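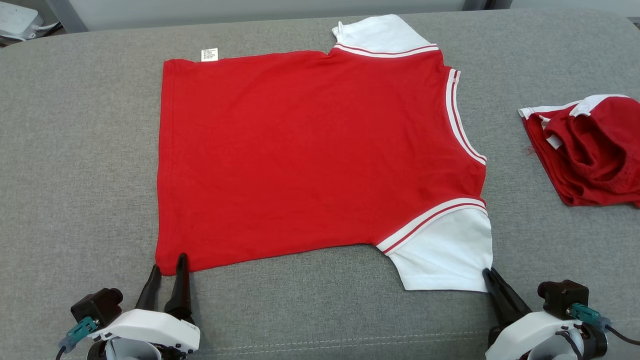 Keeping the reds red (and the whites white)

I ruined a whole load of dish towels in July and I've been a bit obsessed with color bleed ever since. So this month's tips page is all laundry, no kitchen. Sorry to those of you waiting for the second half of the pickle jar thing, it's coming!

First up, the bowl test. If you buy something bright and you don't know how it behaves, fill a bowl with warm water and a drop of detergent, dunk a corner or an inside seam, and leave it while you make coffee. Then press the damp bit onto an old white rag. Pink rag? Wash it by itself, cold, and test again next time. I've had things pass on the second try and I've had one beach towel that was still at it after a whole summer.

The tricky ones are clothes with bright color and white sewn together in one piece, as you can't separate them. Cold water, short cycle, and please don't let them sit in the drum afterward. That's where most of my disasters came from – the wash went fine and then I forgot about it until bedtime. Set a timer on your phone. I set two.

Vinegar. I know, I know. My grandmother swore it set dye and I did it for years, but modern dyes mostly don't care. It's good for musty towels (half a cup in the rinse) and I'd leave it at that. Never, ever mix it with bleach.
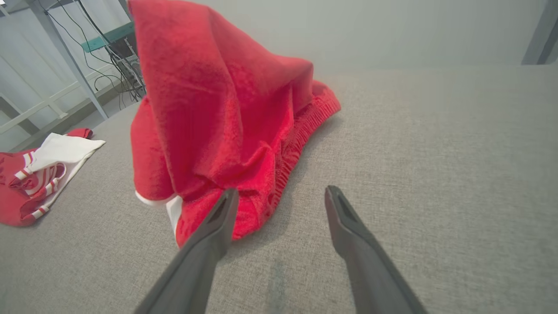

Soft, fuzzy fabrics need a different kind of babying. The dye is only half the worry, the other half is the nap, which goes flat and sad with too much heat. Turn them inside out, skip the fabric softener, and dry on low or on a rack. Anything plush and red like this one gets a cold wash with dark stuff at my house, and I give it a good shake before it dries so it doesn't set in those little crumpled folds. Ribbed bands are worth a minute too. Pat them back into shape while they're damp and don't hang the thing by them, or they'll stretch.

Lint, while we're on fuzz. Wash fuzzy things away from towels! A slightly damp rubber glove picks up what's left, and it works on couch cushions and car seats as well. I went through a lot of sticky rollers before I tried the glove and I'm still cross about the money.

If the worst happens and your whites come out pink, keep them out of the dryer. Heat makes it so much harder to shift. Rewash right away with just the stained things, and if that doesn't do it, soak overnight in oxygen bleach and cool water, going by the amounts on the tub. Check the care label first, and don't do it with wool or silk. Four of my dish towels came back nearly white. The others now live under the sink and are very good at wiping up after the dog.

One question from the comments on the last page, about color catcher sheets: yes, I use them, one per load, and they do grab some loose dye. I still wouldn't trust one with a brand new red sweatshirt and my good pillowcases.

Next month, pickle jars, part 2. Send me your lid tricks before then if you've got any.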